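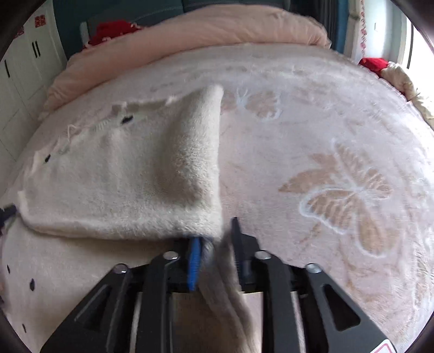
Figure 2. White towel with a frayed edge on a bed.

3.2 Edge wear in household terry towels

Edge wear was scored separately from pile loss, following the scheme of Hedlund and Carbone. A towel was placed in the worn group when loose threads could be seen along any part of its border with the unaided eye. Small marks and stains on the pile were noted but left out of the score, as they showed no link to border condition in the April pilot.

Of the 300 towels collected, 174 fell into the worn group. Most of the damage began near a corner, where the hem is folded twice and the stitching carries the load when the towel is pulled from a full drum. Towels with a single-fold hem wore more evenly along the long sides – a pattern also reported by Bucur for cotton bath mats.

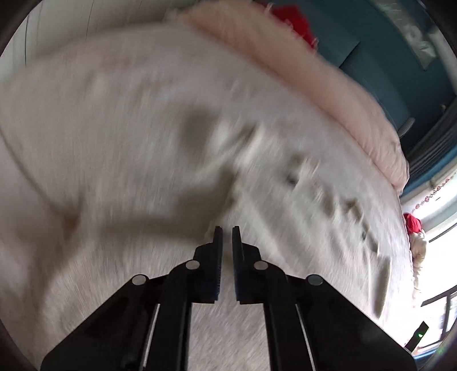
Households were asked to keep their usual detergent and drying method for 6 months. Two detergents, Gillex and Clarnasico, covered the larger share of the sample, and no difference in edge score was found between them. Drying method had a clear effect. Line-dried towels kept their hems longer than tumble-dried ones, though their pile was rated stiffer by both raters (Ene and Herrera).

The 2 raters disagreed mainly on towels with short, even fringing, which one of them read as a design feature. These items were scored again after the hem stitching had been checked under a hand lens. Scores for pile loss are given in Section 3.3.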